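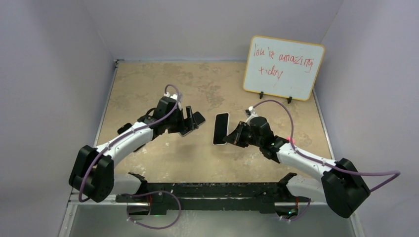
Pramila Dhillon

11th August

Clubs > Burnelville Robotics > Gear Reviews

Our student club has been using the Heiskanen two-arm bench since June, mostly for a phone sorting project. The students teach both arms to pick up old phones and set them down in a row.

The arms are the best part. They reach most of the table, and the joints have stayed tight through 246 practice runs. Setup took two of our students an afternoon. The manual skips the step where you match the left arm to the right, so allow extra time for that.

The grippers are fair. They handle a thick phone well, but a thin one lying flat is hard to get under — we miss those more than I would like. Cable routing is the weak spot. The purple cables run along the outside of the arms, and we check them before every session.

We paid $400 for the extended support plan and have called 3 times. Each call was answered the same day. I would buy the bench again, but I would skip the plan after the first year.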